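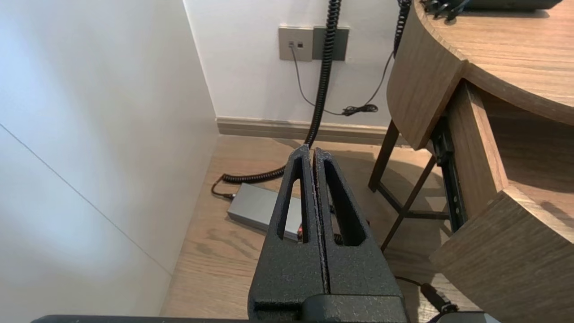
Housing and Interiors, week 7 notes
Wood floors: types, movement, finish, repair

Reading for this week: Lavoie chapter on subfloors, plus the Sakalauskas handout (the stapled one, not the long one). Bring both Tuesday.

Left over from last week: subfloor has to be flat, dry, stiff. In that order when you're checking. Most complaints about a floor are complaints about what's under it.

Solid vs. engineered

Solid = one piece all the way through. Can be sanded many times. Moves a lot with the seasons. Nailed down, usually over plywood.

Engineered = thin layer of real wood on a layered core. Moves less. OK over concrete if the moisture is right. How often you can sand depends on the top layer, so ask before you buy. Some can't be sanded at all.

Laminate is not wood. It's a printed layer under a clear wear layer. Fine product, but don't call it wood on the exam, people did last term.

Movement

Wood takes up water from the air and gives it back. It swells ACROSS the grain, hardly at all along it. So a wide board moves more than a narrow one, and gaps open between the long sides, not the ends.

Winter: heat on, air dry, boards shrink, gaps. Summer: the gaps close. Normal. Do not fill seasonal gaps in December, the filler gets squeezed out by July.

Cupping = edges higher than the middle. Usually wet from below. Crowning = middle higher. Often somebody sanded a cupped floor before it dried out. Fix the water first, then wait, then sand.

Leave an expansion gap at every wall, hidden by the baseboard. The Drurkidstead case (Florence Wong's slides) is what happens when you don't: boards tight to the wall on two sides, whole floor lifted in the hall by August. They blamed the glue.
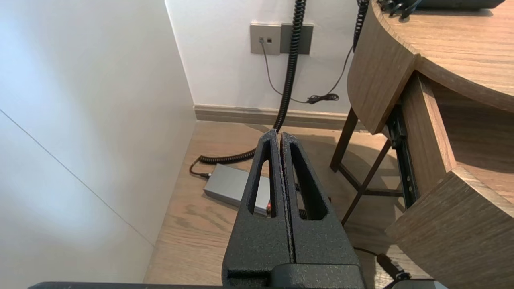
Acclimating: boards go in the room they'll live in, boxes open, heat or AC running as normal. Go by the moisture meter and not by the calendar. Check the subfloor too and write both numbers down. Carter Grewal will lend the meter, sign it out.

Grain and cut

Plain sawn: wavy, arched pattern. Cheapest, least waste, moves the most across its width.
Quarter sawn: straight lines, flecks in oak. Steadier. Costs more.
Rift sawn: straight lines, few flecks. Most waste so priciest.

Which way to run the boards? Across the joists if they're nailed down over a plain subfloor. Otherwise the long way of the room looks better. Joists win.

Finish

Oil: soaks in, easy to patch, needs more upkeep.
Water-based poly: dries fast, stays clear, less smell.
Oil-based poly: slower, turns amber, strong smell, open the windows.

Don't mix up finish and stain. Stain is color. Finish is protection. You can skip the first one.

Scratches: if it's only in the finish it looks white and mostly goes away when you wipe it damp. If it stays, its in the wood. Felt pads under chair legs, change them when they get gritty.

Cleaning: barely damp mop. No steam. No vinegar, it dulls poly over time. Sweep first!

For Tuesday

Find one wood floor you can get at. Decide solid or engineered and say how you know (look at a floor vent or a doorway, you can often see the edge of a board there). Note the cut, the finish, any gaps, and which way the boards run. 300 words, 400 max. Late ones go to Clodagh Ó Riain, not under my door.

Quiz covers movement and cut only. Finish is next time, with stairs if we get to them.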